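Plant-Nematode Interactions
Handout 6: Mapping resistance to cyst nematodes in barley
Arne Wegener and Mareike Ostermann
Revised June 5, 2018

6.1 Material

The worked data set for this unit comes from a cross between two spring barley lines, Flellden (resistant) and Wendt (susceptible). The F1 was selfed and the progeny taken forward by single seed descent to F7. Of 500 lines started, 334 had enough seed and enough clean marker calls to be kept. Both parents are close to fully inbred, so each marker in the final lines can be scored as one parental type or the other. Remaining heterozygous calls are treated as missing.

The nematode is a field population of Heterodera avenae collected at Zemlow and kept on the susceptible parent. It was not started from a single cyst. Some variation in virulence must therefore be expected within the inoculum, and this adds to the error term in everything that follows.

6.2 Scoring

Each line was grown in five tubes in a randomised block layout, one tube per block. Each tube received 700 second-stage juveniles in two doses, three days apart. White females were counted on the washed roots at the end of the test. Counts of this kind are skewed, with many zeros in the resistant class. Use log(x + 1) before the analysis of variance, and check the residuals by block before averaging over tubes.

Line means, not single tubes, go into the mapping step. Heritability on a line mean basis is the line variance divided by the sum of the line variance and the error variance over five. Students often forget to divide the error by the number of blocks and report a value that is too low.

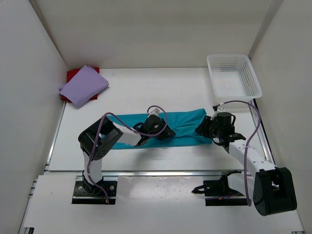 6.3 Single marker tests and interval mapping

For each marker, split the lines by genotype and compare the two means. A large difference shows that a resistance locus is linked to the marker, but it does not separate a weak locus close by from a strong one further off. Interval mapping deals with this by testing positions between markers, using the flanking genotypes to give the probability of each class.

Set the threshold by permutation. Shuffle the line means against the genotypes, rerun the scan, keep the highest LOD score, and repeat. The 95th percentile of these maxima is the genome-wide 5% threshold. Do not use a fixed LOD of 3 for this data set.

6.4 Two loci

If resistance needs both of two unlinked dominant genes, an F2 is expected to give 9 resistant to 7 susceptible. In inbred lines the same model gives 1 to 3. Compare the observed classes with a chi-squared test, one degree of freedom.

Exercises

1. Derive the 1 to 3 ratio in 6.4.
2. Run the scan in Clostis with and without the log transformation. Report the peak position and LOD in each case.
3. State how selection for virulence in the inoculum over several generations would affect the apparent size of the main locus.

Answers are due before the November practical.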